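Pushing blocks into color groups, arm keeps scattering the last pair. Any advice for a student club?

Asked by Teodora Vasić, October 27, 2020
Viewed 2,483 times

Hello everyone, and thank you in advance for reading all of this, I know I tend to go on! I'm the parent who ended up helping with the robotics club at Farbridge, where the kids are getting ready for the tabletop round of the Flatbridge competition. The task sounds simple enough. There are eight blocks on a board, two each of yellow, blue, green and red, and the arm has to push them until every color sits with its own partner and the colors stand apart from each other. No picking up allowed, only pushing with a blunt rod.

The students wrote their own planner over the summer (they started in August and were very proud of it, as they should be). It picks a block, works out which side the rod should come down on, and pushes in a straight line. With four blocks it does nicely. With all eight it gets itself into a muddle, usually with green and red, and then every push that fixes one block moves two others.

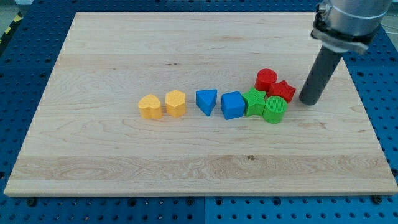 What we have tried so far

Slowing the push down helped a little with the cylinders, which like to roll off to the side of the rod. We also tried shorter pushes, 22 mm at a time with a fresh look from the overhead camera in between, and that was better again but terribly slow. Our best run is 79 points and the kids would dearly love to get past it. Should they be changing the planner, or is there some trick to the order of the colors that we're missing?

Answer 1, accepted

What a nice project, and please tell your students that clutter like this trips up grown engineers too.

I'd leave the planner mostly alone and change what it is allowed to aim for. Right now I'm guessing the goal is "green next to green" and "red next to red." In your picture that's already more or less true! The two greens are together and so are the two reds, but all four are in one bunch with the blue cube right up beside it. So the pairs are fine and the spacing is the trouble. Give the students a second goal, a minimum gap between colors, and have the planner work on that once the pairs are made.

For the pushing itself, start with whichever block is on the outside of the bunch and has open board beyond it. Your rod is sitting to the right of the red star, and a push from that side would just drive it further into the others. Lift, go around, and come down where there's room to move a red one outward. If there isn't any room for the rod, spend one push opening a gap, even if it makes the score look worse for a moment. Our team at Caruso lost a whole afternoon because the program refused to ever make anything worse, bless it.

Stars are fussy, by the way. Push in the notch between two points and they go fairly straight, push on a point and they spin.

Sorin Đorđević

Answer 2

we used Plivo for the camera side and it kept mixing up touching blocks of the same color, seeing one big one. check that first. also let it retry 3 times then move to another block

Comment from Teodora Vasić

Thank you both so much! The gap idea made immediate sense to the kids and two of them are already arguing happily over how big it ought to be. We'll look into the touching blocks as well, I hadn't thought to check what the camera makes of them.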